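I've been sorting the winter drawer this month, as I do every January, and I've changed how I fold long-sleeved T-shirts. The old way was to hold them under my chin and hope. They went in looking fine and came out looking like something from the bottom of a rucksack.

The bed is the only flat surface in the flat that's big enough, so I do it there, after breakfast, once the duvet is off. The sheet grips the cotton a bit and stops everything sliding about. The table in the front room was no good for that.

I had 12 tops to get through. Two went in the charity bag straight away – a green one from Vesport that never fitted across the shoulders, and a striped one with a hole in the cuff. The plain ones are mostly Bitar, bought in a sale, and they've lasted well apart from the necks.

## How I do it now

Lay the shirt out and smooth the body with the flat of your hand. Bring one sleeve across, on a slant, and don't fuss over getting it dead straight. Do the other one the same way, then fold the sides in and bring the hem up to the neck.
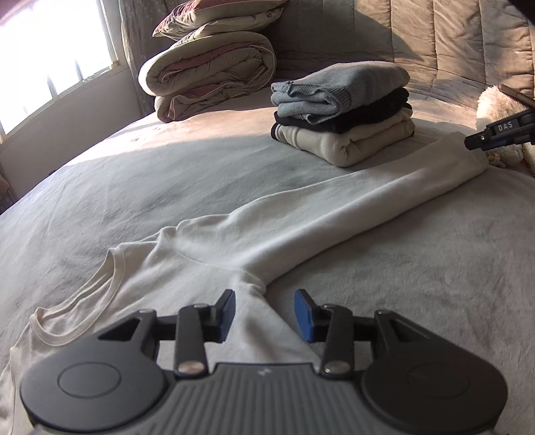
Cuffs are the awkward bit. If they stick out past the side they catch on the drawer runner, so I turn them back before the sides go in. White cotton shows every crease as well, and I've stopped minding about the small ones.

The finished stack goes in the left half of the drawer, with jumpers on the right. I still need to do the socks, and I haven't decided what to do with the two pairs of thermals.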